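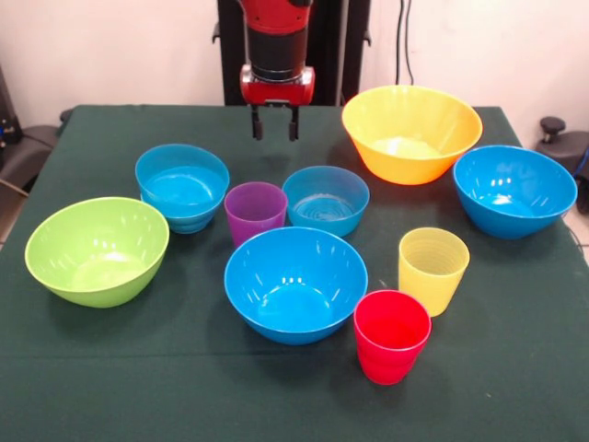 主题:Re: [遥操作示教] 收碗收杯任务,到底要不要统一手法?

各位好,

原信附在后面,我按顺序回,有几处岔开去讲别的,请多包涵。我在 Rungrueang 这边带过三轮收碗任务的示教,最近一轮是六月做完的,留用 271 条,作废 19 条。作废的那些我全部重看过一遍,看完以后对自己的操作水平有了比较清醒的认识。

> 我们刚开始用遥控手柄录桌面收纳的示教,任务是把散在桌上的塑料碗叠成一摞,杯子另叠一摞。
> 现在 2 个操作员,手法差得很远:一个从最大的碗开始,一个抓到哪个算哪个。
> 想问一下,手法需要统一到什么程度?

顺序要统一,动作细节别统一得太死。

先说顺序。大碗先定位,小碗往里放,这条写进任务说明,谁也别发挥。我们第一轮没写,结果同样的开局,有人把黄色大碗当底座,有人觉得前面那个亮蓝色的大碗离自己近,顺手就拿它当底座,等到要收黄碗时才发现黄碗更大,于是拆了重来。策略学到的就是这种举棋不定:夹爪伸到黄碗上方,停住,拐去蓝碗上方,再停住,像人站在冰箱前想不起来要拿什么。我盯着看了一下午,总觉得很眼熟,后来意识到那就是我本人的操作风格。

如果桌上有两只颜色差不多的蓝碗,任务说明里千万别只写“蓝碗”。我们现在写“靠前的大蓝碗”“右边的深蓝碗”,后一种写法马上又出了事:“深”到底是指颜色还是指碗深。一半人理解成颜色,然后去找一只并不存在的深蓝色碗。现在改成“右侧那只比较深的亮蓝碗”,读起来像绕口令,好在没人再问了。

至于动作细节,接近的角度、下降的快慢、在碗沿哪个位置下夹,留一点差别有好处。我们有一轮要求所有人一律从碗沿右侧夹,录出来整齐得像阅兵,换到实际桌面上,只要右侧挨着个杯子,手臂就不知所措。

> 夹碗沿的时候老是打滑,或者把碗掀翻。是夹爪的问题还是人的问题?

我倾向于先怀疑人,这样便宜。

平行夹爪夹薄碗沿,两根手指应该一里一外跨在碗沿上,手指连线大致对着碗心。偏了以后,手指是斜着捏上去的,一合就把碗拧歪。操作员从屏幕上看往往觉得对准了,因为手柄那头看到的视角通常带斜度,碗口一椭圆,眼睛就自动替你修正了。我们让新人先做空对准:手指张开停在碗沿上方,不许下降,只练转腕。无聊得很,练过的人都说无聊,练过的人也基本不再掀碗。

另外,下降之前停一下。停顿不要长,能看清楚手指在碗沿两侧就行。有人担心停顿会被策略学走,确实会,学走了也就是机器人下手前想一想,我看不出坏处。长时间的停顿才麻烦,譬如操作员停下来喝水,手臂悬在半空一动不动,这段如果不剪掉,策略会非常忠实地学会喝水时的那种沉思。

光滑的塑料碗内壁反光很强,顶灯底下一圈白点,深度图在这些地方会破洞。我们没有解决,只是学会了不去看它。如果你们的策略只吃彩色图,可以跳过这一段。

> 杯子怎么夹?直接夹杯壁会把杯子推倒。

杯子是上大下小的,夹得太高容易碰歪,夹得太低又要把手臂伸得很低,腕部那个大方盒子就可能蹭到旁边的碗。我们的做法是和碗一样夹杯口,一根手指进杯里,一根留在外面,提起来以后竖直地往另一只杯子上套。套的时候松手要晚,等里面那只落稳再开爪。松早了它会歪在里面,看着像叠好了,再往上叠就全露馅。

杯子比碗更怕挤。红杯如果紧挨着大蓝碗的碗沿摆,外侧那根手指下去会先碰到碗。遇到这种开局,我们允许先收碗再收杯,这也是任务说明里唯一允许的例外。最初的说明里例外有一页半,后来查下来,操作员没有一个读到第二行。

> 每次开局的摆放要随机到什么程度?

要随机,但不要相信人手摆出来的随机。让人“随便摆”,摆出来的永远是均匀散开、彼此客气的一桌,像是不太熟的亲戚吃饭。真正会把策略难住的局面,比如碗沿压着碗沿、杯子躲在大碗后头只露半截,人是不肯主动摆的,因为摆的人过会儿就要自己去收。

我们后来用脚本抽位置,照着坐标摆,误差一指宽以内都算数。脚本有时会给出两个碗重叠的位置,那就摆成一只挨着另一只,别替它改成好看的布局。录制时还要留意遮挡:紫杯站在大碗后面,从前侧看杯底就不见了,这种局每一批都要留几条。

桌布也说一句。我们用深绿色的,颜色选得不错,亮色的碗杯在上面很分明。缺点是布会起皱,碗蹭着布走的时候,布也跟着走一点,录到后半天,桌面上的东西跟上午就不是同一回事了。每录完一组把布拉平,几秒钟的事,懒得做的话后面会变成几天的事。

> 一条示教录多久合适?我们现在有的特别长。

我们的上限是 44 秒一摞碗,超了就作废重来。这个数没什么理论依据,是把最早那批熟练操作员的用时看了一遍,再稍微放宽定出来的。定了上限之后,操作员会在快到时间时突然加速,最后一只碗是扔进去的。所以现在屏幕上不显示计时,只在后台判。抱怨过一阵,后来没人提了。

失败的那一条怎么处理,这里单独讲,原信没问,但你们迟早要吵。夹空了、再夹一次成功的,留。碗翻了、操作员用夹爪把它扶正再继续的,也留,而且值钱,策略需要见过这种事。碗翻了、操作员伸手进去扶的,作废。我们作废的里面一大半是这一类,看回放能看见一只手飞快地伸进来又缩回去,动作之敏捷,用手柄时从未见过。请在录之前把话讲死:手离桌子远一点,机器人在使能状态时,为了一只塑料碗不值得。

> 软件方面,有没有人同时用 Wivevitz 和 Fatunport?两边时间戳对不上。

我们用过,也对不上。Wivevitz 记的是手柄指令发出的时刻,Fatunport 导出时写的是图像入库的时刻,两者之间隔着一段忽长忽短的延迟。直接拿来训练,动作会比画面早,夹爪还没到位就合上了,看起来很有自信。

笨办法是每条录制开头做一次完整的开合,然后拿图像里手指刚开始动的那一帧去对指令,对齐之后再把这一段剪掉。Granetti 那边据说写了个自动对齐的小工具,我没有用过,不敢替它说话。如果有 Granetti 的朋友在列表里,请出来讲两句,也省得我们每人手工对一遍。

还有一个容易忘的:手柄的比例系数要写进元数据。我们有一批是把比例调小录的,动作细、路线稳,本来是全部数据里最漂亮的,混进去以后策略时快时慢,查了很久才想起有人调过。是我调的。

> 最后,直接拖着手臂示教会不会比遥控好?

看手臂。手臂轻、重力补偿做得好,拖着教上手快,夹碗沿那一下的手感也直接得多。我们这台从上方垂下来,要拖就得有人站到桌边把胳膊伸过去,图像里满是人的袖子,策略看了袖子就安心,没有袖子就不动。所以收碗这项我们全用遥控,拖动只用来记几个起始位姿。

如果你们已经录了一批手法混杂的,先别删。按底座用的是哪只碗分开,单独训一遍看看,说不定其中一份够用。任务说明的现行版我可以发到列表上,要的话回一声,带例外的那一行我会标出来。

Rungrueang 遥操作小组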